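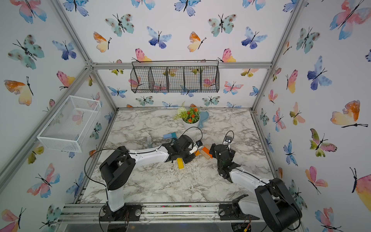

The two arms at the front edge of the marble-patterned tabletop, with butterfly-print panels behind.

Ludley Museum of Earth History
Fossil Preparation Laboratory and Vertebrate Store
Safety and Collections Care Inspection: Checklist with Comments

Date of inspection: 14th March
Inspector: Nerys Nicholas
Accompanied by: Dwynwen Penry, collections manager
Previous inspection: February of last year
Areas covered: preparation laboratory, acid room, vertebrate store, receiving area

Ratings used
S = satisfactory
A = action required, work may continue
X = action required, work to stop until corrected
N = not inspected on this visit

Section 1. Access and exits

1.1 Main laboratory door opens fully and closes without force. S
1.2 Emergency exit route clear from laboratory to loading dock. A
Comment: Plaster jackets from the Howells quarry were stored on pallets along the north side of the corridor. The route remained passable but was narrower than the posted minimum. The pallets are to be moved to the receiving area. The same comment was made at the previous inspection.
1.3 Exit signs lit. S
1.4 Door codes changed after staff departures. S
1.5 Visitor log in use. A
Comment: Entries are made on arrival. Departure times are missing on several pages. Visiting researchers should be reminded to sign out, including those who leave through the loading dock.

Section 2. Dust and air quality

2.1 Extraction hoods at air scribe stations in working order. S
Comment: Airflow was tested at each station with all stations running. The reading at the station nearest the window was lower than the others, though within the accepted range. It should be tested again when the filters are next changed.
2.2 Filter change record up to date. S
2.3 Respirators assigned by name, fit test on file. A
Comment: Fit tests are on file for permanent staff. Two student preparators have been issued respirators and have no test on record. They may continue with hand tools and brushes. They may not use the air scribes or the abrasive unit until tested.
2.4 Abrasive unit door seal intact. X
Comment: The lower seal has split at the left corner and fine powder was found on the floor beneath. The unit was switched off and tagged during the inspection. A replacement seal has been requested from Turkus.
2.5 Floors cleaned by vacuum or damp mop only. S

Section 3. Acid room

3.1 Fume hood certified within the past year. S
3.2 Eyewash and shower tested weekly, with record. S
3.3 Acid containers labeled with contents, strength and date. A
Comment: Labels were complete on stock containers. One working bath holding limestone blocks carried the specimen number and start date but no strength. The label was corrected in the presence of the inspector.
3.4 Neutralizing material on hand and within reach. S
3.5 Gloves and face shields in good condition. S
3.6 Used acid collected under the building waste plan. S
Comment: The pickup schedule is posted on the inside of the door. The previous year's schedule is still posted beside it and should be taken down.

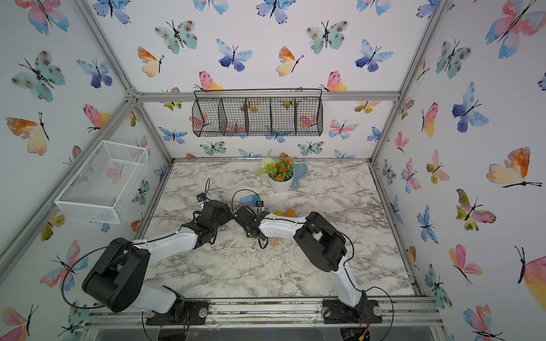
Section 4. Consolidants, adhesives and solvents

4.1 Flammables cabinet closed and grounded. S
4.2 Quantities within the limit set for the room. S
4.3 Mixed consolidants labeled with resin, solvent and concentration. A
Comment: Jars at the large-specimen bench were marked only "thin" and "thick." Staff on that bench know what they contain. The record attached to each specimen does not, and a later preparator would have no means of removing the consolidant safely. Full labels are required on all jars, including those made up for use on the same day.
4.4 Safety data sheets available in print. S
4.5 Solvent waste kept apart from plaster waste. S

Section 5. Lifting and heavy specimens

5.1 Gantry hoist inspected by an outside contractor. S
Comment: Certificate issued by Ernard and displayed on the upright.
5.2 Slings free of cuts and fraying. A
Comment: One sling showed wear near the stitched eye. It was withdrawn and cut up.
5.3 Weight marked on jackets before moving. A
Comment: Jackets from the older seasons have no weight marked. The largest is listed in the field notes at almost 4,000 pounds, including plaster and timber. No jacket without a marked weight is to be lifted until it has been weighed or a written estimate has been approved by the collections manager.
5.4 Carts and rolling tables have working brakes. S

Section 6. Vertebrate store

6.1 Cabinets level and anchored. S
6.2 Drawers run freely and stops are fitted. A
Comment: The stop is missing on drawer 235 (turtle shell and limb material). The drawer has been taped closed and a notice placed on the cabinet door. The specimens do not need to be moved before the repair.
6.3 Temperature and humidity recorded. S
Comment: Relative humidity near the outer wall rose during February and then returned to the set level. Pyritized specimens in that aisle were checked. Specimen 634, a partial jaw, shows pale powder along the break and a noticeable odor. It has been moved to a sealed box with drying agent and entered for treatment.
6.4 Insect traps checked and dated. S
6.5 Top shelves kept clear of loose specimens. S
6.6 Oversize shelving loaded within posted limits. N
Comment: The load plates on the rear bays could not be read from the aisle. To be inspected with a platform ladder.
6.7 Specimens with natural radioactivity marked and ventilated. S

Section 7. Records and training

7.1 Induction completed before first unsupervised shift. S
7.2 Incident book available and in use. S
Comment: Entries since the last inspection concern minor cuts and one fall from a step stool. The stool has been replaced.
7.3 Emergency contact list current. A
Comment: The list gives a former extension for the security desk.
7.4 Salvage priority list held outside the building. S

Actions and time allowed

2.4 Abrasive unit to remain out of use until the seal is replaced and the unit retested.
1.2, 2.3, 4.3 and 7.3 To be completed within 20 days.
1.5 and 5.3 Written procedure to be sent to the inspector before the summer field season.
6.2 Repair to be arranged by the collections manager.
6.6 Separate visit to be arranged.

Items rated A and corrected during the inspection (3.3, 5.2) require no further reply. The old pickup schedule noted under 3.6 may be removed at any time.

Signed: Nerys Nicholas, inspector
Received: Dwynwen Penry, collections manager

Copies to the laboratory notice board and the building safety file.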